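The Ferry Office at Tendley

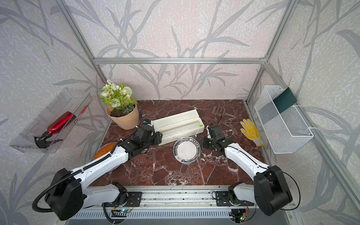 Volume 15, Issue 2

The ferry to Lovari left at six in the morning and came back at six at night, and in between there was not much for the ticket clerk to do. She sold tickets until the ramp went up. After that she swept the office, filled the kettle and sat down behind the glass.

She had taken the job in April, when the river was high and the boat ran late most days. People came to the window and complained. She wrote down what they said in a green notebook because the man who had the job before her had done the same. His handwriting filled the first half of it. He had written things like "woman with goat, wants refund" and "fog again." Hers took up where his stopped.

In the summer an old man began coming in at noon. He wore a brown jacket with a pin on the collar and he always asked for the same thing, a one-way ticket to Nostus.

"We don't go to Nostus," she told him the first time.

"You used to."

"I can sell you a ticket to Lovari. There's a bus from there."

He thought about that. Then he thanked her and sat on the bench by the wall and ate a boiled egg out of a paper napkin. When he was done he folded the napkin around the shell, put it in his pocket and went home.

He came back the next day and asked again. She gave him the same answer. By the end of the week she had stopped mentioning the bus.

She looked up Nostus on the old route map in the back room. It was there, a small black dot on the far side of the river, two stops past Lovari. Someone had drawn a line through it in pencil. She asked the boat's engineer about it when he came in for his coffee.

"They built the dam," he said. "The water came up over the landing. There was a church and a feed store, and 800 people, I think it said on the sign. They moved them all out."

"Where did they go?"

"Here, a lot of them. Some to Lovari." He put three sugars in his cup. "My mother bought her stove off one of them. It was a good stove."

She didn't say anything to the old man about it. She supposed he knew. He must have known better than anyone. He paid his respects to the window every day at noon, she said no, and he ate his egg.

In October the company sent a letter. The bridge was going to open, and the ferry would stop running the same week. She would be paid through the end of the month. There was a form to sign and a list of things to send back to the main office: the cash box, the stamp, the keys, any unsold tickets. The notebook was not on the list.

She packed the back room into cartons. At the bottom of a drawer, under a stack of tide tables that had no business being in a river office, she found a roll of tickets with a rubber band around it. The rubber band broke when she touched it. The tickets were pale blue, an older kind than the ones she sold, and each one was printed TENDLEY TO NOSTUS, ONE WAY. The price was 15 cents.

She put the roll on the counter next to the stamp. It was a little before noon.

The old man came in and wiped his feet. It had been raining since early morning and his jacket was dark at the shoulders.

"One way to Nostus, please," he said.

She tore off a ticket. She stamped it and slid it under the glass.

He did not pick it up right away. He read it where it lay, bending down to get closer. Then he took out a coin purse and counted a dime and a nickel onto the counter, and she put them in the cash box and wrote it in the ledger, because that was how it was done.

"What time does it leave?" he asked.

"Six in the morning."

"I'll be here," he said.

He sat on the bench. He had brought two eggs that day, and after a minute he got up and set one of them on her side of the counter, on a clean napkin. She ate it standing up. It needed salt.

She was at the window by five the next morning. The rain had quit and the river was flat and brown. The engineer was already down on the boat, banging on something. At twenty to six the old man came along the dock in the brown jacket with a small suitcase, and she took his ticket and punched it.

"Watch the ramp," she said. "It's slick."

He went up with his hand on the rail and found a seat outside, on the right, where a person could see the far bank. She pulled the chain across behind him and went in to get the notebook.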